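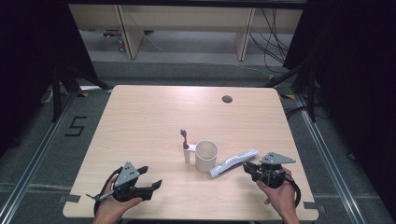 *Cup, toothbrush in its holder, toothpaste.*

# Pledon — household product labels, transcribed

Text of the small print on ordinary bathroom and kitchen products. Ingredients, directions, warnings, storage lines. 3,720 labels, one row each. Typed by hand from the packaging, then checked against it a second time.

Last edit: 17 February 2019. Next update planned for April, if the Borneck boxes get typed up.

## What's in it

- `labels.csv` — the main table
- `ingredients.csv` — one row per ingredient per label, in printed order
- `categories.txt` — the 24 product categories, with notes on the borderline ones
- `fixes.txt` — corrections, newest at the top

Everything is UTF-8, comma separated, quotes around any field with a comma in it (so nearly all of them). Line breaks inside a label are kept as `|`. Don't split on that blindly, see Known problems.

## Columns in labels.csv

| column | what it holds |
|---|---|
| `id` | label number, never reused |
| `category` | one of the 24 |
| `front` | words on the front, minus slogans |
| `directions` | how to use, as printed |
| `warnings` | as printed, capitals kept |
| `storage` | often blank |
| `size_text` | size as printed, not converted |
| `source` | T, B or S |
| `legible` | 0 to 2 |

`legible` is 2 for clean, 1 for a few guessed letters (marked with `?`), 0 for whole words missing. Filter out the 0s for anything that counts words.

## Where the labels came from

Source T — Turkadis. Drugstore, closed its second shop and let us copy down the shelf stock over four weekends. Biggest share by far. Heavy on toothpaste, shampoo, bar soap.

Source B — Borneck. Cleaning supplies, mostly floor and oven stuff. Long warnings, tiny type.

Source S — Shiferaw. Corner grocery. Mixed bag, lots of imports with a sticker label over the orignal one. We typed the sticker. Where the print underneath could be read too it's in `fixes.txt` under "under-sticker", not in the table.

## Typing rules

- Spelling as printed, including mistakes. No silent fixing.
- Capitals as printed.
- Batch codes and barcodes left out.
- Phone numbers and street addresses replaced with `[contact]`.
- Two languages on one pack: English only. The other one got skipped, sorry.
- Symbols written as words in brackets, e.g. `[flame]`, `[open jar 12M]`.

## Known problems

- `|` also appears on a few packs as a real printed character. Mostly mouthwash. Not escaped yet.
- Toothpaste is over-represented. Sample by category or it'll swamp everything.
- "Water" and "Aqua" are both in the ingredients, not merged. Same with "Parfum" / "Fragrance". Merge them yourself if you need to.
- Percent amounts sit inside the ingredient name for source B and in their own column for T and S. Annoying. On the list.
- Near-duplicates: same product, different size, same text. Kept. Group by `front` + `directions` to find them.
- Children's products have no category of thier own, they're under whatever the adult version is.

## Okay to use it for

Readability scores. Spell-check lists. Comparing how warnings get worded. Practice data for a text class — it's messy in useful ways.

## Not for

Allergy checks. Dosing. Safety advice of any kind. Recipes change and packs get reprinted, so read the actual label in your hand. Also no good for market share, the shelves weren't picked to be representative.

## Terms

Free to use and pass on, keep this file with it. Label wording belongs to whoever printed it. Our part is just the table and the typing.

## Fixes

Send the `id`, the column, and what the pack really says. One fix per message is easier. Changes to `size_text` go in right away, ingredient order waits until somebody can look at a pack.

Version 4 dropped the old `claims` column (whitening, extra fresh, etc). Too patchy. Still in version 3 if you want it.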